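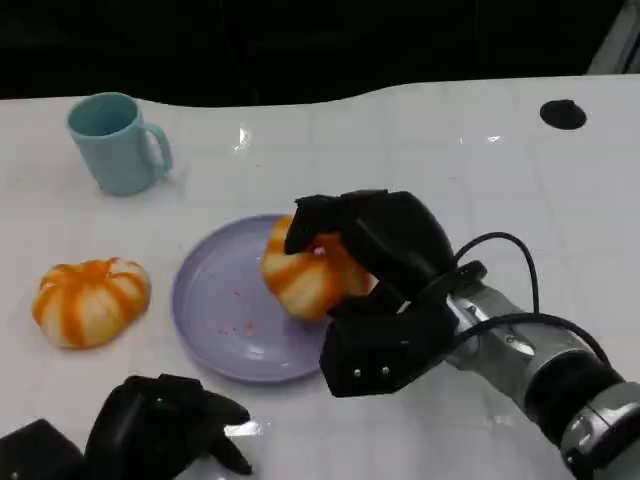

Washing Up in Shared Kitchens: Water Use at Skevside Hall

Project report by Tyra Løken and Torunn Strand

1. Background

Skevside is a student hall with six shared kitchens, none of which has a dishwasher. Hot water is included in the rent, so residents never see a bill for it. We wanted to know how much water goes on washing up and whether the way people wash makes much difference. Torunn had lived in the hall the year before and expected the answer to be rinsing under the tap.

2. Method

We fitted a flow meter to the kitchen tap on each floor and left it there through August. Residents were asked to tick a sheet by the sink each time they washed up, marking either "bowl" or "running tap", and to write down the meter reading before and after. Filling kettles and pans was not meant to be recorded.

The sheets gave us 308 washes with both readings filled in. Sheets with one reading missing were left out. We had planned to include the staff kitchen at Wullesel as a comparison, but its tap had a pull-out hose that the meter would not fit.

3. Results

The 308 washes used 1,267 litres in total, a mean of 4.1 litres per wash. Running tap was ticked more often than bowl on every floor except the top one. Washes marked "bowl" used less water when there were several plates and pans. For one cup or one plate the running tap came out lower, as people did not fill a bowl for so little.

The evening peak was earlier than we thought, at 6 pm. Very little was washed in the morning, and breakfast things were mostly left until later in the day.

4. Problems

The tick sheets got wet and two had to be copied out again. On the ground floor the pen went missing for several days, so that kitchen is under-represented. People also knew they were being measured, which may have made them more careful than usual.

5. Further work

We would like to repeat the study in term time, when the hall is full, and to record the water temperature as well. A meter that logs by itself would remove the need for the sheets. The hall office has agreed in principle, provided the meters are fitted before the new residents move in.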